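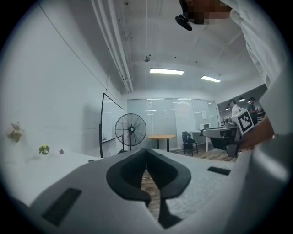 Opinion | Home

Leave the Side Table Half Empty
By Géza Vörös
March 20, 2021

Every few months I read another article about how to style a small table. Get three heights, it says. Add a stack of books, a candle, something with texture, something living. By the time you have followed the advice there is no room left to put down a cup of coffee, and putting down a cup of coffee is what most people bought the table for.

I think a table against a wall should be kept mostly bare. I also think the few things on it should go at the back, and that a tray and a cup are enough for the front. It's a modest position, but I have had to defend it at more dinners than I expected.

The white table here is the kind I mean. It has a plain white wall on one side and a brown wood floor on the other. A pale arrangement in a light vase stands toward one end, and there is a small potted plant with yellow flowers. That is about as much decoration as a table like this can take. I could live without the little dark red piece, but it's small and I won't argue over it.

I came to this view the expensive way. When I moved into my apartment on Denholm in October, I bought a white table and then spent the next few weeks buying things to go on it. I bought two candle holders from Hosness, a glass bowl from Griltico that was too good to put keys in, and a wooden bird. The bowl alone was $42. Every time I wanted to open the mail I had to move the bird.

What happened after that will be familiar to anyone with a crowded table. I stopped using it. Mail went on the kitchen counter, cups went on the floor next to the chair, and the table collected dust around the feet of the candle holders. Wiping it took 22 minutes the one time I timed it, and most of that was picking things up and putting them back.

The usual answer is that a bare table looks cold. I have some sympathy for this. White on white can look like a waiting room, and a white ceiling with fluorescent lights in it doesn't help. But flowers fix most of that, even dried ones. Yellow does a lot of work in a white room. So does a wood floor, if you have one, and boards that vary in shade are better at it than boards that all match.

The other answer I get is that things on display tell people who you are. Maybe so. I would still like a place to set my drink. My sister has a Yimyam shelf in her hallway with everything she loves on it, and it works well, because a shelf is for that. Her table has a lamp and nothing else.

Trays are where I part ways with the strict minimalists. They see a tray as clutter with a border. I see it as a limit. Loose things spread until they reach the edge of the table, and a tray with a rim stops them early. It should be shallow, so that you can see what's in it, and it should be small enough to lift with one hand when you wipe underneath. Rounded corners are easier to clean than square ones. I like a color that stands out a little from the table, and mustard on white is hard to beat.

Cups should be small and plain. Metal is fine, and it survives a fall to a wood floor, where a china cup usually won't. I would move any cup in from the edge, though. Mine gets knocked by sleeves. 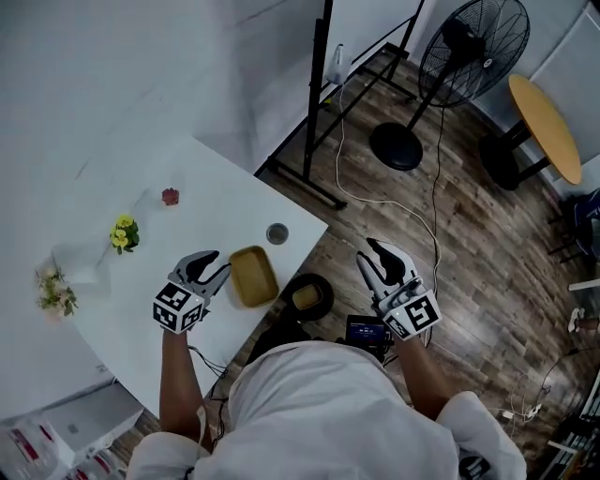
What belongs on the floor

Less than you think. Once the table is clear, people tend to put the overflow beside it, and then they have the same problem lower down. A bowl on the floor next to a table is fine while you're cleaning. I have done it many times. After that it should go back to the kitchen, and the spray bottle should go back wherever it lives.

I gave the bird away. The candle holders are in a closet, and I haven't missed them. The bowl is still with me, on top of the refrigerator, and it has keys in it now.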